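# 3. Can it do the washing-up yet?

I get asked this at every party, usually by someone holding a tea towel, and my short answer is "some of it, on a good Thursday". The long answer is this chapter!

Let's start with why chores are so hard. A factory robot welding the same seam 2269 times a shift has a lovely life: the part always turns up in the same spot. Your kitchen table doesn't work like that. Somebody moves the mug, somebody leaves the post on it, and then there's the stuff with wires (I'll come back to wires, they get most of section 3.4).

When I visited the Corkmont lab one August, Velimir Popescu handed me a list of 35 household jobs and asked me to put them in order, easiest first. I put "tidy the desk" near the top. He laughed at me, quite kindly, and pushed it down to 18.
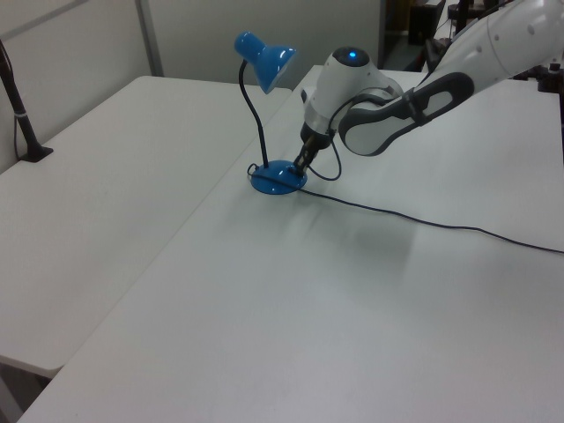 **Figure 3.1** A robot arm with its gripper at the base of a desk lamp. Note the bendy stem and the power cord.

Think about what you do when you shift a lamp like that. You grab it low down, where the weight is, and you let the top wobble a bit. If the cord snags you feel it straight away and give it a flick, probably while talking to someone. A two-fingered gripper has to manage the same job with far less to go on, and the cord changes shape every time the lamp moves.

So before we get to any clever software, I'd like you to try Exercise 3.1. Put on a pair of oven gloves, shut one eye, and move a lamp from one end of a table to the other (unplug it first, please). Write down everything that goes wrong. You'll want that list beside you for section 3.2, where we look at grip.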